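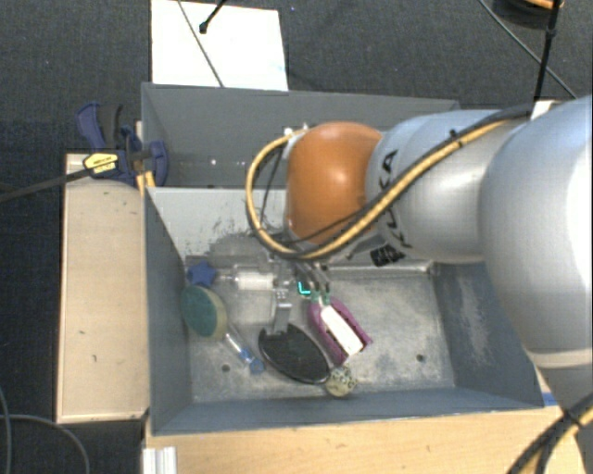

Small Parts Returns: Frequently Asked Questions

Last updated 9/6/24

These answers apply to orders of fasteners, fittings, bushings and spare parts placed through the Prerarent online store or by purchase order. Custom machined parts are covered by the terms printed on the quotation.

How do I start a return?

Log in, open Order History and select Return Items next to the order. Enter the quantity for each line and choose a reason code. The system issues a return number and a packing label. Purchase order customers without a login can request a return number by email.

Can I send parts back without a return number?

No. Parcels that arrive without a return number are held at the Flultside warehouse for 16 days. If the sender can't be matched to an order in that time, the contents are scrapped and no credit is issued.

Do parts have to be in the original bag?

Sealed bags are preferred. Opened bags are accepted if the part number label is still attached and legible. Mixed lots in one bag are not accepted. Parts with the same thread and a different finish count as different parts and must be bagged separately.

What can't be returned?

Cut-to-length stock, thread adhesives, O-rings outside their sealed bag, and any item marked NR on the order confirmation. Parts that have been installed, plated, painted or drilled are also excluded unless the return is for a defect.

How do I tell whether a part is metric or inch?

Check the part number. Metric parts carry the prefix M followed by the nominal diameter. Inch parts carry the prefix U. If the label is missing, measure the outside diameter and the thread pitch with a gauge. Several metric and inch sizes will start in the same hole and then bind after a few turns, so a test fit is not a reliable check.

I received fewer parts than I ordered. What now?

Orders for small fasteners are filled by weight. Report a shortage through the order page and include the net weight of the unopened bag, if you have it. If the bag is already open, give the counted quantity. Shortages are made up on the next shipping day at no charge.

Is there a restocking fee?

There is no fee on unopened bags. Opened bags are charged 2 percent of the line value. Returns caused by our error are never charged, and return freight is refunded to the original payment method.

What is form 3378?

Form 3378 is the defect report. Attach it when parts are out of tolerance, cracked, stripped or wrongly marked. List the lot code from the bag label, the dimension in question and the measured value. Reports without a lot code can be processed for credit but not for investigation.

What happened to Bramelik part numbers?

The Bramelik line was moved into the main catalog last November. Old numbers still work in the search box and redirect to the current number. Returns on old numbers are accepted under the same rules.

How heavy can a return parcel be?

Parcel returns are limited by the carrier shown on your label. Larger returns go by freight on a pallet. The Manalastas depot accepts pallets up to 195 pounds without an appointment. Book a dock time for anything heavier.

When will I get my credit?

Credit is posted once the parts have been checked in and the quantity agreed. You'll receive an email with the credit memo number. Card refunds may take longer to appear, depending on the bank.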